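Guest House Host and Housekeeper – Clevel House

Posted 13/09/2020

Clevel House is a small guest house with 8 bedrooms, a big kitchen, a porch that gets the morning sun, and a garden that gets away from us every summer. We are looking for a host and housekeeper to join us through the fall and winter and, we hope, for a good long while after that. If you like making a room ready for somebody you haven't met yet, please keep reading, and forgive us if we go on a bit. We would rather tell you too much than have you arrive and be surprised.

The house belongs to Ebrahimi Lodgings, a family business that also runs the Juserier, a slightly larger place down by the river. You would be based at Clevel House, though now and then we might ask you to help out at the Juserier when they have a full weekend and we don't. It's a ten-minute walk along the water and we pay you for the walk.

What the job is like

Mornings start at seven with breakfast. We have a cook for the hot food, so you would be setting out bread, fruit and coffee, chatting with anyone who wants to chat, and leaving alone anyone who plainly doesn't. (You learn to tell pretty quickly, usually by how they hold their newspaper.) After breakfast come the rooms – beds, bathrooms, floors, windows when they need it – and then the laundry, which we do ourselves in the back of the house. We used to send it out and the towels came home stiff as boards, so a few years ago we bought two good machines and haven't looked back. 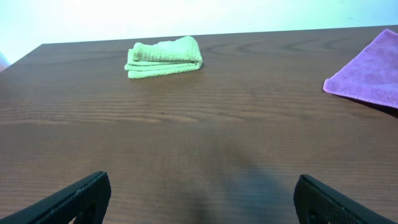

A green towel, folded, on a dark wood table.

Afternoons are for check-ins, phone calls and the odd jobs that every old house seems to produce. You might be looking for a lost earring one minute and explaining the bus timetable the next. We use a booking program called Sedodis, and we will teach it to you from the beginning, so please don't worry if you have never touched anything like it. One of us took three weeks to stop being afraid of the calendar page and is now the person everyone else asks.

As you would expect this year, we have changed how we clean. Every room is left empty and aired between guests, breakfast is served in two sittings, and all staff wear masks indoors. We supply the masks, gloves and cleaning products. If you have questions or worries about any of this, bring them up when we talk and we'll answer as plainly as we can.

Who we would love to hear from

You don't need hotel experience. What matters more to us is that you are kind, that you turn up when you say you will, and that you notice things like a bulb that has gone out or a guest who looks lost in the hallway. The work is physical. There are two flights of stairs and no elevator, and a vacuum cleaner feels heavier by the second landing. A second language would be lovely but isn't required.

If you have particular ways of doing things, tell us. We have had long, friendly arguments here about whether towels should be folded in thirds or in half, and we are always open to being persuaded.

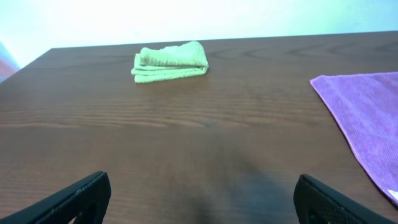 Green towel folded, purple towel spread out.

Hours and pay

The position is 4 days a week, with one weekend in every two. Pay is $2000 a month before taxes, paid on the last working day. You get a hot lunch on every shift, paid vacation, and two free nights a year at the Juserier for you and a guest – people do use them, and we hope you will too. The first stretch runs until the end of April, when we sit down together over a pot of coffee and talk about carrying on.

There is also a furnished room over the garage at $453 a month, if you would like to live close by. It has its own door and a little stove, and you are under no obligation to take it. Please mention it in your letter if you're interested so that we can hold it for you.

How to apply

Send us a letter, by mail or through the contact form on our website. It doesn't have to be fancy. Tell us a bit about yourself, any work you have done (paid or otherwise), and when you could start. A résumé is welcome but a page in your own words is better. Please give us one person we can call who knows how you work.

We read everything that comes in and we answer everyone, though it can take us a couple of weeks when the house is full. First conversations will be by phone, and after that we'll invite a few people over to see the place and have lunch with us. Let us know about anything you don't eat.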